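In Defense of the Shared Table

When I came to this city, I rented a room of my own to work in. It had a door with a lock, a window to the yard and a rent of 864 a month. I was proud of that door. After two years I gave back the key, and now I pay 200 a month for a place at a long table in a building called Stemow, where I can lock nothing at all.

My friends think that I lost something. I want to explain why I do not agree with them.

In a closed room, I always knew what I would see in the next hour. My thoughts went around and came back to the same place, like a dog in a small garden. I am a translator, mostly of contracts and manuals, and this is work which needs silence. But silence and being alone are two different things, and for a long time I mixed them up. A library is silent, and it is full of people.

Kobina Akpalu sits two places from me and writes grant applications for theaters. One morning in October I could not find the right English word for a kind of agreement between neighbors about a wall. I had looked in three dictionaries. He heard me breathing badly, I suppose, and he asked what was the matter. The word took him less than one minute, because his aunt had once had such a wall.
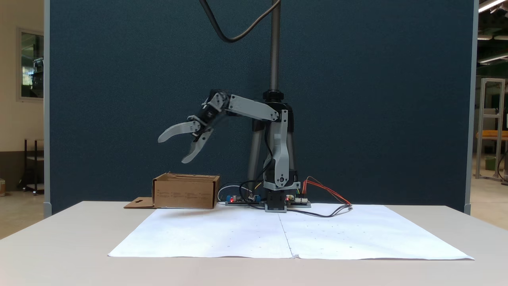
A small robotic arm on a white tabletop.

I know the arguments against. People eat at the table. People take calls and forget that their voice is large. Sandrine Cordier, who keeps the accounts of several small shops, told me that she lost half a day to a discussion about the heating, and she was still angry when she told it. She has since moved to a private office on the second floor. I understand her, and I do not think she is wrong for herself.

My complaint is with the developers. The old Bahrami warehouse near the river is being divided now into 175 small offices, each with its own lock, and the plan has one common room, next to the elevators, with no daylight. I asked why it was so small. They answered me, very politely, that common space does not bring rent.

Maybe this is true on paper. But a city which sells only closed rooms makes it difficult for a newcomer to meet anybody without an appointment. I learned half of my English from people who were only sitting near me and had not planned to teach me anything. I would like the next person who arrives here with two suitcases to find a free chair at a long table, and to be able to pay for it.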